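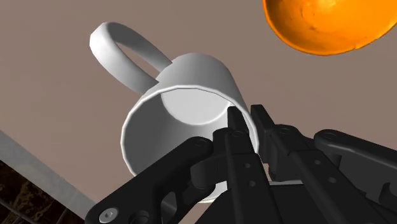
## 4. Your first chore: picking up a tipped mug

Can a machine clear a table yet? Partly, and this section lets you find out exactly how far it gets! The Ngata simulator comes with a mug task that looks dull on paper and is a joy to run. A mug on its side is much harder for a two-finger gripper than one standing up, and you'll see why within a few tries.

Finish Section 3 (joint limits and camera check) before you start.

1. Open the **Chores** menu and choose **Mug, tipped**.
2. Set the number of trials to 300. Leave the seed at 268 if you want to compare your results with the table in Section 7.
3. Drive the gripper toward the mouth of the mug with the fingers open.
4. Lower it until one fingertip is inside the mug and the other is outside, with the wall between them.
5. Close slowly. Stop when the force bar turns green.
6. Lift straight up, hold, and press **Score**.

> **Note:** The rim is built from short straight segments, so it looks a little angular up close. This doesn't affect grasping. Anderson Seixas is working on a smoother mesh for the October release.

> **Caution:** Don't copy these force settings to a real arm. Simulated mugs don't chip. Start at the lowest setting and use a cup you won't miss.

### If the mug slips

- Back off, open fully, and go in a bit deeper before closing.
- Try the handle. It's a longer reach, but some people swear by it.
- Keep clear of the orange bowl. Any contact with it ends the trial.

### So, is it ready for the kitchen?

Not yet, but wow, it's fun to watch it get closer. In our last batch of 533 trials, Huia Mahuika's controller made 367 clean lifts with no help from a person. That's one mug, on one surface, in software. Wet dishes, stacked plates and a sink full of forks are a whole other job, and we'd love to see what you come up with. The stacking task is in Section 5, and you can load it without closing this one.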